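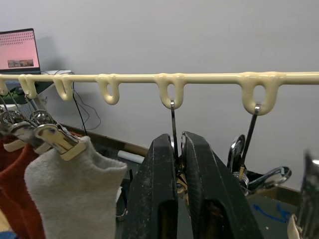

Hangers on a cream-colored rod.

Call for Participants: Rundberg Life Writing Residency

Rundberg Press invites applications from writers at work on a first book-length memoir or family history. Selected writers will join a residency at Jikwood House, beginning in April, with editorial support continuing by mail and telephone through the following fall.

The residency is intended for authors who have a substantial draft and need time to revise it. Manuscripts about adoption, migration, estrangement, and the recovery of family records are of particular interest to this year's readers, but no subject is excluded. Fiction, poetry, and completed books already under contract will not be considered.

Each participant will receive a private room, meals, and a stipend of $3,177. Travel is not covered. Participants are expected to remain in residence for 21 days, to attend the evening reading at 7:00 p.m. when one is scheduled, and to give one public reading at the Grendilach Library before departure.

Applicants must be 21 or older and must not have published a full-length book of prose. Chapbooks and self-published works of fewer than 305 pages do not affect eligibility.

To apply, please submit:

A sample from the manuscript, double-spaced, of no more than 25 pages
A statement of up to 1,000 words on the current state of the draft and the work that remains
The name of one reader familiar with the project

Applications are read without names attached. Please remove identifying information from the page headers — names that occur within the memoir itself may stay.

Final selections will be made by Savita Shukla, Director of Residencies, with the editors of the Kushwaha Nonfiction Series. Participation carries no promise of publication, and authors retain all rights to their work.

Questions may be addressed in writing to the Residency Office, Rundberg Press.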